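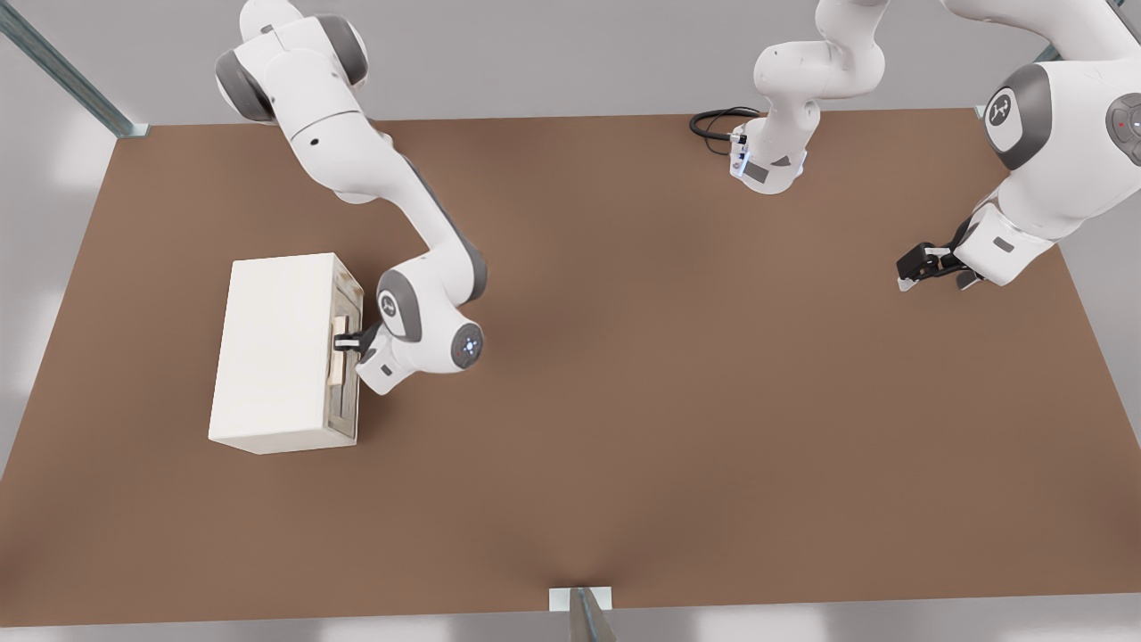
About Prestar

Prestar is a planning office in Clurnville. We help small manufacturers and technical colleges decide which robot arms to buy, how many, and in what order. We don't sell equipment and we take no commission from those who do.

Muchen Wei started the firm after 16 years in plant purchasing. Zihan Tang runs the simulation side. Most clients come to us with a quote already in hand – often for two arms when the budget covers one and a half. We model the job first, including reach, table size and grippers, then price what is left: mounts, cabling, training, spare fingers, floor work.

A first review takes around 60 hours and ends in a written budget with a purchase schedule. Staged buying is common. Fekedov, a cabinet hardware maker, bought its first arm in March and the second in July.

Our office is at 1,253 Fu Street, second floor. Visits are by appointment, and Thursday mornings are usually open.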